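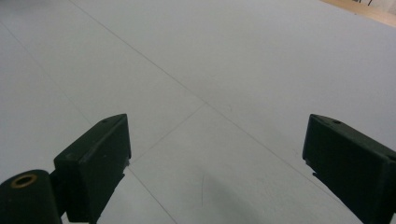 Home | Notes | Standards log | Contact

Start and stop conditions for cloth handling, revision two

16th June, by Golnar Mohammadi

The first revision of our recording rules was a page and a half and covered naming, disk space and little else. It lasted until Clotilde Guillot tried to merge the Jendach set with the Royer set and found that each site had its own idea of where an episode begins. Jendach started the clock with both grippers clear of the object. Royer started it at first contact. The joined set had to be split again and 323 episodes went back for relabeling.

Revision two fixes the boundary conditions. The wording below is what the sites have agreed to. I have left out the clauses on file transfer, which are dull and still under dispute.

1. An episode starts with both grippers open and not touching anything that will be manipulated. Resting over the work surface is fine.

2. The operator holds that pose for 1000 ms before the first deliberate motion. We trim on this pause, so a short one costs us the episode.

3. An episode ends in the same condition, with another 1000 ms hold. Ending with the cloth still in the jaws is a fail, even when the task itself was done.

4. No episode runs past 60 seconds. If the cloth is not where it should be by then, stop, mark it as incomplete and keep the file.

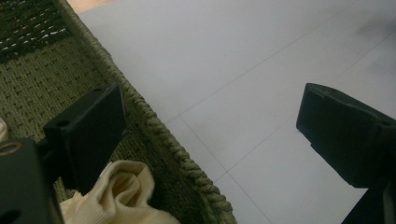

Clause 4 drew the most argument. Rory Nisbet wanted incomplete episodes deleted at the station, on the grounds that somebody downstream would train on them by accident. My view is that deletion is a decision for the person who can see the whole set. The compromise is a status field that defaults to "incomplete" and has to be changed by hand.

Containers get their own paragraph in this revision. Revision one said "place the container in the work area", and at Bustton this was read as anywhere the operator could reach. The new text asks for a fixed side per session, written in the header, and for the container type to be named by its walls (solid, perforated, open frame). Perforated walls matter for cloth, as a jaw tip can catch in a hole. 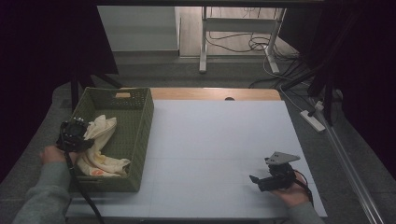
Cable routing is the part I would most like people to read twice. A gripper cable that crosses the work surface is allowed under 5.2, provided it stays out of the path between container and target. With the basket on the left half of the board, the left cable running down over the near corner and off the edge meets that. The right one heading for its own lower corner does too. The clause says nothing yet about what the cables do once they reach the floor, and Pascal Masson has a draft for that.

Open items:

- Whether a stained cloth needs a separate object ID. I say no, Clotilde says yes.
- Regrasp limits. Jallgate has asked for three per episode and has not said why.
- A shared checklist for the start pose, to be ready by September.

Comments on the numbering are welcome. I know 5.3 is missing. It was merged into 5.2 and I did not want to shift the references again.

Last updated: added the note on 5.3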